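Appointed Representatives: Frequently Asked Questions

The answers on this page are intended for individuals and small firms considering joining the Bennani network to sell general insurance. They are provided for guidance only and do not form part of any agreement. Applicants should read the network agreement in full before signing.

What is an appointed representative?

An appointed representative is a firm or sole trader that carries on insurance business under the authorisation of another firm, known as the principal. Bennani acts as principal for the members of its network. The principal accepts responsibility in writing for the business its representatives conduct, and must be satisfied that they are fit to conduct it.

Who may apply?

Applications are accepted from limited companies, partnerships and sole traders. At least one person in the business must have worked in insurance sales, broking or claims for five years. Applicants with less experience may be considered where they intend to work alongside an existing member.

May I sell any type of policy?

No. Members may arrange only the classes of business listed in their agreement. Most new members begin with household, motor, shop and small office cover. Permission to arrange professional indemnity or fleet policies may be requested after the first annual review.

What does it cost to join?

An application fee of £309 is payable when the form is submitted. It covers credit and background checks and cannot be refunded once those checks have begun. Members must also show that they hold at least £3,000 in a business account on the day the agreement takes effect.

How is commission shared?

Bennani retains 20 per cent of the commission earned on each policy and pays the remainder to the member. Payments are made monthly in arrears. Where a policy is cancelled and the insurer reclaims commission, the member's share is deducted from the next payment.

Do I need my own premises?

Premises are not required. Many members work from home, provided that client papers can be locked away and telephone calls cannot be overheard. Any change of business address must be notified to us in writing before the move takes place.
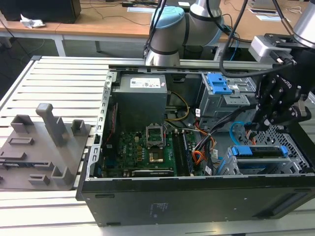
Which systems will I be expected to use?

All quotations and policy records are held on Listeletti, our client management system. Access is included in membership for two named users, and further users may be added for a monthly charge. Client records must not be kept in private spreadsheets or personal email accounts. Members who already hold records elsewhere should ask for a transfer form before their start date.

Who handles client money?

Premiums are paid directly to the insurer or into the network's client account. Members may not accept premiums into their own accounts under any circumstances, including where a client asks to pay in cash.

What training is provided?

New members complete the Jillotis induction course, which covers sales standards, complaints, data protection and the treatment of vulnerable customers. The course is taken online and ends with a written assessment. A member may not speak to clients about cover until the assessment has been passed. Refresher training takes place each February.

What happens if a client complains?

Complaints must be forwarded to the Cumier office by 5 p.m. on the day they are received, even where the member believes the matter has been settled. The office will acknowledge the complaint and carry out the investigation. Members are expected to supply their notes promptly and should not offer compensation themselves.

Can I leave the network?

Either party may end the agreement by giving three months' written notice. Arrangements for existing clients, including any transfer to a new principal, are set out in the schedule to the agreement.

Whom should I contact?

Questions about membership should be addressed to Naima El-Sayed, Head of Network Membership, at the Cumier office. Existing members should quote their agency reference in all correspondence.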